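Ticket: fingers lag during hand-over-hand teaching, parcel station
Opened by Delia Insaurralde, Monday

Hello all, and sorry for the long note. I'm teaching the Tarnik arm to set courier bags on the weighing platform, and after 2 or 3 good demonstrations the fingers begin trailing my glove. I've restarted Terivent, recalibrated the glove and had a cup of tea – no change so far.

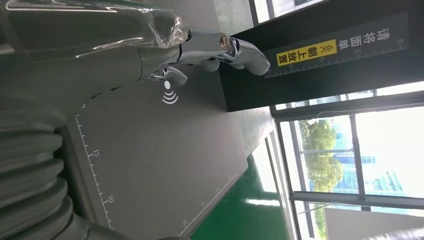 Torbjørn Nordin: Thanks, Delia, lovely clear report! Could you look at the smoothing window in Terivent? We had the same lag in Lagos with it set to 4,000, and bringing it down to 1,550 cured it. Please record a fresh demonstration afterward, as the old ones keep the old timing.

Delia: Will do. I'd like to try the pressing step too, with one arm pushing down on the bag and the other kept still.

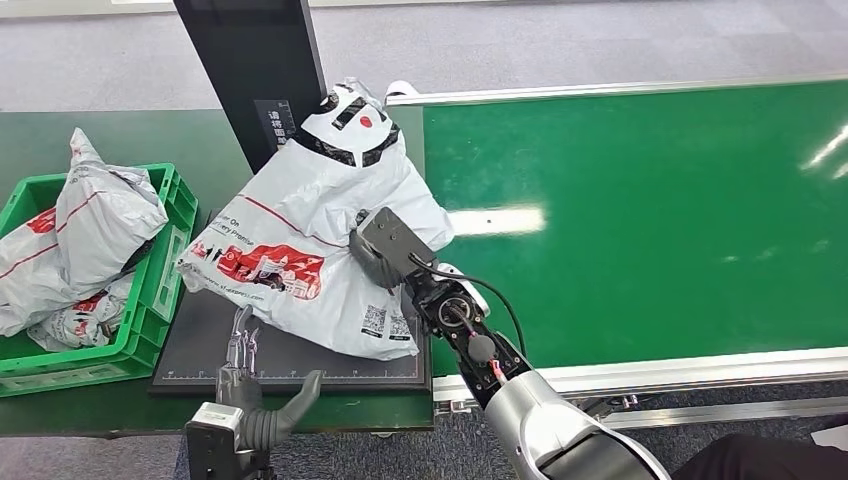

1 min read

Delia: Changed to 1,550 and recorded 3 new runs. The fingers keep up with me nicely now – thank you, Torbjørn! I'd leave this open until Janix has replayed them.

Status: waiting on Janix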